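Notes for the talk, July 24, 2026. Slot is 50 minutes including questions. Water on the lectern, clicker from Åsmund.

# Wiping Down: Painted and Printed Tables in Daily Use

**Opening (keep short)**

Thank Åsmund Fagerlund for the invitation. Say where I work: the Carninthorpe family center, kitchen and craft room, 6 years.

Ask for hands: who has a decorated table at home or at work that gets eaten on? Who has ruined one? Wait for the laugh, move on.

The subject is small. We have tables with pictures on them, people put food on them, and the tables get dirty. I want to go through how we look after ours and what I'd do differently.

**Why pattern makes cleaning harder**

On a plain white table you see a crumb from the doorway. On a busy one you don't. Your eye reads a speck as part of the drawing. Same with a splash of juice on a peach or yellow area.

Lorna Cruickshank ran the kitchen before me and she checked every table with her palm. Flat hand, slow, edge to edge. I still do it that way. You feel grit long before you see it.

Also get down low and look across the surface toward a window. Drops and smears show up at that angle.

*(Click to slide. Give them time to look before talking.)* 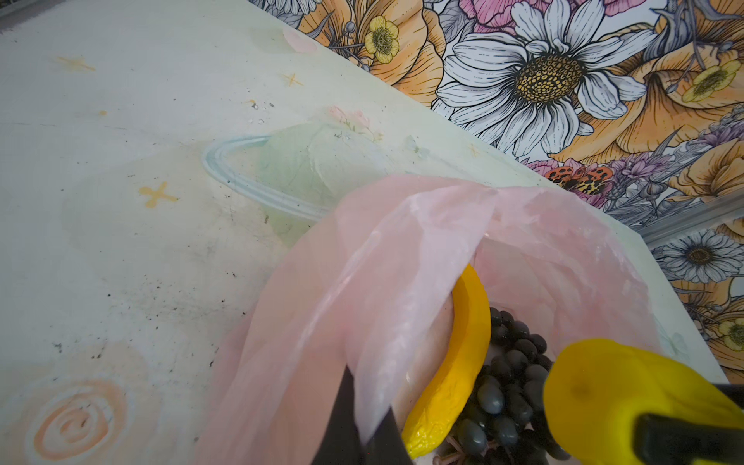
*Slide 4. Space-pattern table, fruit in a pink bag, flowered wallpaper beyond.*

Start with the dark specks and scuffs in the middle-left part of the table. They're easy to miss next to the planet and the stars. Then point out the clear droplets near the planet.

Order of work for a table like this one:

1. Lift the fruit off, bag and all. Don't slide it. Grit under a bag scratches.
2. Brush the dry dirt into your hand or a dustpan.
3. Blot any drops with a dry cloth.
4. Wipe with a damp cloth and a little dish soap.
5. Wipe again with clean water, then dry.

People want to skip step 2. If you wipe first, the dirt turns to mud and you push it around the pattern.

**Scuffs**

Soap and a soft cloth first. If the mark stays, lay a damp cloth over it for 2 minutes and try again. No scouring pads, no powder. At Carninthorpe we took a patch of color off the Kadomus table in February with the green side of a sponge, and it hasn't been fixed.

If a scuff won't come out after that, leave it. A mark is better than a bald spot.

**Fruit on the table**

Thin bags hold moisture. We take fruit out when it arrives, wash it, and put it in a bowl. Bags go in the drawer by the sink if they're clean, trash if they're not.

**Walls next to tables**

Short section, cut if running late. Test any cleaner on a low corner of the wallpaper first. Keep wet cloths off paper that isn't washable. We pull the tables a hand's width away before wiping so water doesn't run down behind.

**Cloths**

We own 128 of them, bought through Eklund, washed hot, no fabric softener. Softener leaves a film and the cloth stops soaking anything up. One color for tables, another for floors. Don't mix them.

**Questions I expect**

- Clear coat over paint? Ask the maker. On the Wulia tables we didn't, and I don't regret it.
- Vinegar? I don't use it on painted surfaces.
- Tablecloth? Fine, but lift it and clean underneath too.

Handouts are on the chair by the door. Give the clicker back to Åsmund.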